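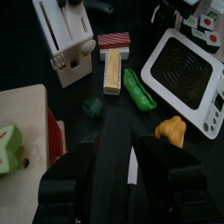

Play kitchen corner, Erndale

Finally getting the play kitchen pics up. Sorry for the wait, things have been nuts since December. Everything below belongs to the toy library and goes out on loan in sets, 10 days at a time. Tap a picture for the bigger version. Captions are quick, will fix typos later (maybe).

Toaster, microwave, play food. All from the small appliances set, except the sushi, that's its own bag. White toaster with the knife block built in, long slot on top, dial on the side. Microwave has the round turntable lines printed on the window and a little control panel with dark buttons. Pea pod is the shiny green one. Butter or cheese, depends who's cooking. Stripey red one gets called bacon here, goes on top of pretty much any sandwich.

Borrowing stuff

Small appliances set: toaster, microwave, bag of mixed food. Deposit 30, you get it back when the set comes back complete. Please check under the couch first.

Sushi bag: loan it alone or add it on to any kitchen set. Very popular, there's a waiting list right now.

Tea set: out until further notice, lid missing. If you have a lid at home that doesnt match anything, it's probably ours.

Igwe market stall: big one, needs a car. Comes flat with the awning rolled up separate. Two people to carry.

Dolla cash register: back on the shelf, new drawer spring. Paper money is in the tray underneath, coins in the zip pouch.

Cleaning

Damp cloth and a drop of dish soap for the wood pieces, then towel dry. No soaking!! Paint lifts. No dishwasher either, had to retire a whole fruit bowl that way.

Coming up

Rillura baking set has been ordered, mixer and cake stand and cupcakes with the tops that come off. Shelf space is the problem, so the old farm boxes are moving to the back room. Some 500 loans last year, the kitchen sets most of all.

More pics when the market stall is set up again. Page updated Fri 6 March.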